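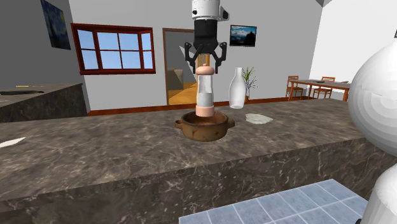
Postisar in the Judon practice kitchen (simulated), fingers open round the top of the pepper mill.

Postisar Kitchen Arm
By Stornell
For home kitchens, shared kitchens and small cafés
Hire or buy – stocked and fitted by Mac Suibhne

Overview
Specification
Chores it can do
Accessories
Questions

Overview

If you have landed on this page you are probably wondering whether a machine can tidy your kitchen yet, and we would rather answer that before we get on to the price list. It can do a bit of it. Postisar will pick up a good many of the things that end up scattered over a worktop in an ordinary week, carry them a short way and put them down where you have told it they live. It does this slowly and, on the whole, gently. It will not cook your tea or wash the floor, and if you leave the room in a real state after Sunday lunch it will need a hand from you before it can make a start.

We have been building arms at Stornell for a good while, mostly for packing benches, and when we first brought one into the staff kitchen we were rather full of ourselves. A packing bench is a lovely tidy place. The boxes are all the same and they arrive the same way round. A kitchen has pepper mills and wet cloths and a basil plant somebody has moved to get the sun, and all our clever settings went out of the window by mid-morning. Most of what is good about Postisar came out of that kitchen, and so did the list of things it still can't manage, which you will find further down and which we do ask you to read.

The hand

Postisar has two angular black fingers on a boxy black hand, under a smooth white wrist. They open and close against each other, and that is the whole of it. People often ask why we haven't given it something more like a human hand (my mother asks every time she visits!) and the answer is that two fingers are easier to clean, easier to mend and easier for the person standing next to them to understand. You can see at a glance whether they are open or shut.

They do best with upright things that have a waist or a cap to hold. A pepper mill is nearly ideal if it is standing on a clear worktop. Stand the same mill in a round clay pot with a rim and a pair of handles and it becomes a much harder job: the arm has to come down from above, get its fingers either side of the cap, and lift straight up until the base is well clear of the rim. Go sideways too soon and the whole pot comes along for the ride. We use this one a great deal when we are checking new software, and it has taught us more than any number of easy pick-ups.

Practice before it touches your crockery

Every Postisar comes with Judon, our practice kitchen, which runs on an ordinary laptop. It has a marble island, a mill, a bottle, a plant in a pot, a napkin and so on, with the dining room beyond, and the arm moves in there just as it will in your house. You can ask for a chore, watch it tried in Judon, and only then let the real arm have a go. New owners tend to skip this in their excitement, and then come back to it after the first broken mug.

We'll say plainly that a practice kitchen is kinder than a real one. Glass in Judon is never greasy. The napkin never has half a crumpet stuck to it. A chore that goes well in Judon has earned a try on the worktop and no more than that, so please do the first few runs at home with something you wouldn't mind losing.

Specification

Heaviest single item: 5 kg with the arm folded in, less at full stretch
Reach from the centre of the base: 70 cm
Chores stored in memory: 200
Running time on the battery: 8 hours
Fingers: two, black, wipe clean, removable without tools
Body: rounded white shells, smooth finish, no open joints at worktop height
Practice software: Judon, included, with free updates while you own the arm
Stop controls: one on the body, one on the hand-held remote
Noise: a low hum when moving, silent at rest

Chores it can do

These are the ones we are happy to put our name to. Each has been run over and over in Judon and then in real kitchens belonging to staff and to our very patient early customers.

Putting jars, mills and shakers back on a shelf or tray. Strong on this. If the item stands up by itself and isn't hemmed in, it will nearly always come away cleanly.

Lifting an item out of a pot or bowl. Fair to good. Wide, shallow pots are easier than deep ones. If the pot is light, put a damp cloth under it.

Moving bottles. Good with a decent neck and a dry surface. See-through glass can still puzzle it in bright light, and it may pause and ask you to confirm. Press yes only if the fingers look right to you.

Setting cups down on a table. Good, provided the table is within reach. The arm does not follow you about the house.

Wiping a clear patch of worktop. Fair. It wipes in straight lines, quite earnestly, and misses corners.

Chores it can't do yet

Folding. A napkin lying flat on the counter in a crumple is the sort of job a child of five would do without thinking, and it is still beyond us. Postisar can pinch a napkin and drop it in a basket. It cannot find the corners with any confidence, and if you see a film of an arm folding laundry beautifully, do ask how many goes it took.

Plants. It can move a small potted plant if the pot is sturdy, but it doesn't understand leaves and will happily push through them. Keep your herbs to the back and mark them as "leave alone" in the settings.

Knives and anything with a hot handle. Switched off at the factory, and we don't unlock it for anybody.

Loading a dishwasher. We get asked more about this than everything else put together. It can place a plate in a rack if the rack is empty and the plate is handed to it the right way round, by which point you could have done it yourself. We are working on it, and we'll write to every owner when there is something worth having.

Who gets on well with it

Our happiest customers so far have been people for whom a small amount of help makes a real difference. Grethe Bergmann has had hers since October. Her hands are stiff first thing, and what she wanted was for the heavy things to be brought down and put within easy reach before breakfast. She set up her morning chore with us over the telephone and wrote to us afterwards:

"It is slower than I am on a good day and a great deal better than I am on a bad one. I have given up watching it. I put the radio on and by the time I have found my glasses the tray is ready."

Small cafés are more of a mixed bag. The arm is lovely at putting the table things back on their trays after closing, when there's no hurry and the floor is clear. In the middle of a lunch rush it is in the way, and we tell café owners so when they ring. Two or three have gone away to think about it and come back for the evening shift only, and that seems to suit everyone.

If you enjoy a spotless kitchen and move quickly yourself, you may well find Postisar maddening. Please hire before you buy.

Fitting and hire

Mac Suibhne look after all deliveries and fitting. Eamon McGrath runs the fitting side, and he or one of his colleagues will come and measure up, move anything breakable off the first bit of worktop and stay until you have run a chore from start to finish on your own. Marble, tile and solid timber are all fine to fit to. If your worktop has a join in it, mention that when you book, as the clamp plate has to sit to one side.

Hire is by the month and you can stop whenever you like. If you decide to keep the arm, what you have paid in hire over the first three months comes off the price. Prices depend on the clamp and the accessories you choose, so ask for a quote and you'll have one back by the next working day.

Accessories

Soft finger sleeves, pair – for glass and anything glazed
Long clamp plate – for thick stone worktops
Non-slip pot mat – round, machine washable
Spare fingers, pair, black
Large-button remote – big clear stop button, loop for the wrist
Rolling base – for owners with two worktops, must be locked before use

Questions we are often asked

Will it break things?
Now and then, yes. Most breakages happen in the first fortnight, and most of those are glass. The soft sleeves help a lot and we'd suggest having them on from the start.

Do I need to be in the room?
Yes, please, or at least within earshot with the remote in your pocket.

Can I teach it my own chores?
You can. Guide the hand through the movement, save it, then run it in Judon to see how it copes when things have been moved a little. If it fails there, try raising the lift height first.

Does it need the internet?
Only for updates. Judon and the arm talk to each other over a cable in the box.

What about pets?
Cats are interested for a day or so. The arm stops if it is nudged, so it won't shove back, though you may come home to a half-finished chore and a cat asleep on the base.

Ask for a quote
Book a home visit with Mac Suibhne
Download the owner's booklet
Download Judon to try without the arm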